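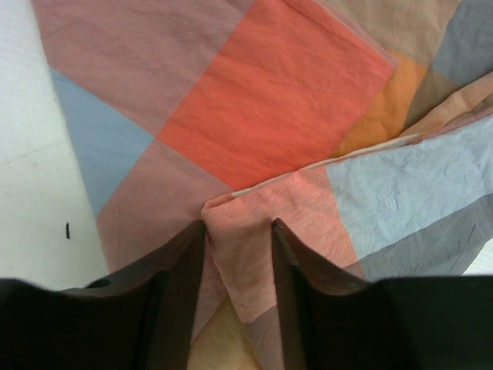 Flickentuch mit korallenroten, altrosa und blassblauen Feldern auf weißer Tischfläche.

# Sorncombe: Neuauflage mit 61 Aufträgen und vielen offenen Fragen

19.1.24 – Das Studio Bindel bringt sein Aufbauspiel »Sorncombe« noch einmal heraus. Die Neufassung heißt »Sorncombe: Rikumby«, benannt nach der Hafeninsel, die im Original nur als Ladebildschirm vorkam. Erscheinen soll sie beim Verlag Tiongson, einen Termin gibt es nicht. In der Ankündigung steht »bald«, und das stand dort auch schon im Dezember.

Auf dem Papier klingt der Umfang ordentlich. Bindel verspricht 61 Aufträge, elf davon auf der neuen Insel. Wer das Original gespielt hat, rechnet allerdings mit: 50 Aufträge hatte es bereits. Neu sind also genau die elf von Rikumby, und ob man für die noch einmal den vollen Preis verlangen sollte, darf bezweifelt werden. Einen Rabatt für bisherige Käufer hat Tiongson bisher nicht zugesagt. Auf unsere Nachfrage hieß es nur, man prüfe »verschiedene Modelle«.

Der größte Ärger beim ersten Teil war die Wegfindung. Arbeiter blieben an Brücken hängen, Karren fuhren im Kreis, und ab einer gewissen Stadtgröße brach die Bildrate ein. Der Verlag schreibt dazu, die Simulation sei »grundlegend überarbeitet« und komme nun mit über 3.000 Bewohnern zurecht. Belegt wird das nicht. Der Trailer dauert zwei Minuten und zeigt fast nur Kamerafahrten über Dächer und Wasser. Eine volle Stadt bei normaler Spielgeschwindigkeit ist darin nirgends zu sehen, ebenso wenig die neue Bedienung für Handelsrouten, die im Begleittext gleich mehrfach gelobt wird.

Alte Spielstände lassen sich nicht übernehmen. Der Modus für zwei Spieler, im Original gestrichen, soll diesmal dabei sein – »zu einem späteren Zeitpunkt nach Veröffentlichung«. Vorbestellen kann man trotzdem schon, inklusive einiger Zierbauten für den Marktplatz. Wir würden damit warten, bis Bindel eine spielbare Demo vorlegt. Angekündigt ist bislang keine.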